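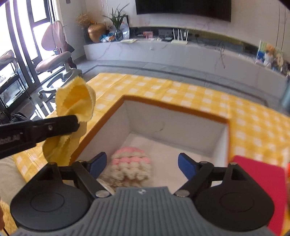
The trials at Flumel began in September with two hand-held grippers, and since then the engineer in charge of them has used both nearly every day. We spoke by telephone on 2022-03-30.

"The Skumamico pads are softer," she says. "With cloth they are kind. With a hard box they slip, and then you must close more than you want." The Holroyd pads hold better, but in her opinion they pull at the threads of knitted things.

Each pair of pads had to do 2000 grasps, in sets of 40. After every set the operator rests for 20 minutes. "In the beginning we did not rest, and I could see it in the data – the wrist becomes lazy."

I asked why her team works in homes and not in the laboratory. "In our laboratory the light is always the same. In a living room you have the sun behind you, then in front of you, and the camera must live with this."

She has not chosen yet. The controller from Grenemine still reports the finger opening a little late, and she wants this repaired before she compares the last sets. "Ask me again when I have the new cable," she says.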